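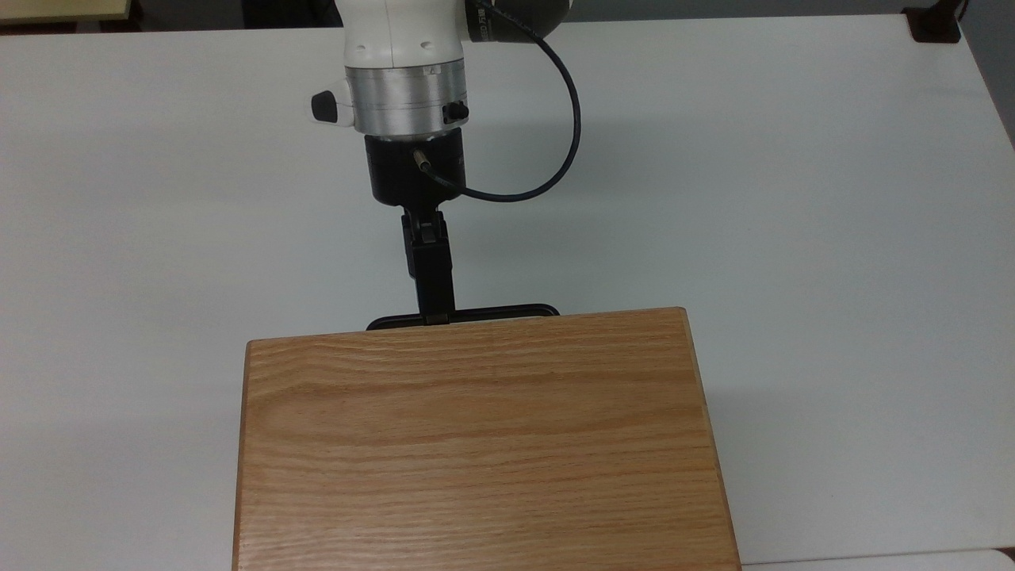
The Top Drawer

By the last week of July the Wevdale robotics club had one job left before the county meet, and it was a drawer. Tia Catterall had spent the whole summer on that drawer, the upper one of the little wooden cabinet, and she had come to know it the way you know a stubborn old dog, fondly and without much trust.

The rules gave each team 200 seconds. The arm had to find the handle, take hold of it, pull the drawer open and let go again without dragging the cabinet along the table. Tia's best run was 89 seconds, and she had been so pleased that she called her grandmother from the hallway (her grandmother was making jam, and put her on speaker so the whole kitchen could hear).

"Slower on the approach," said Gregor, who was sitting on the floor with his laptop on his knees and a sandwich balanced on the laptop. "You're always in such a rush to get there."

"I'm in a rush because the clock is running, Gregor."

But she changed the number all the same, and then changed it once more, and when she sent the arm in again she held her breath and thought of jam.
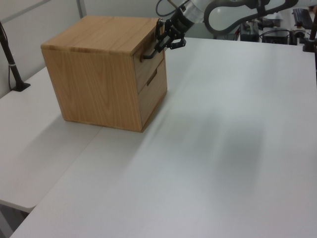

Ohemaa wanted to know whether anyone had thought about what came after the handle, seeing that getting there was only half of it, and the pulling was what had sunk the Clomard team last year.

Tia said she had thought about very little else for six weeks. She had the pull written out in eight small steps in the back of her notebook, with the fifth one crossed out and put back so many times that the paper had gone soft.

"Read them to me," said Ohemaa, and drew up a chair, so Tia found the page and began with the first.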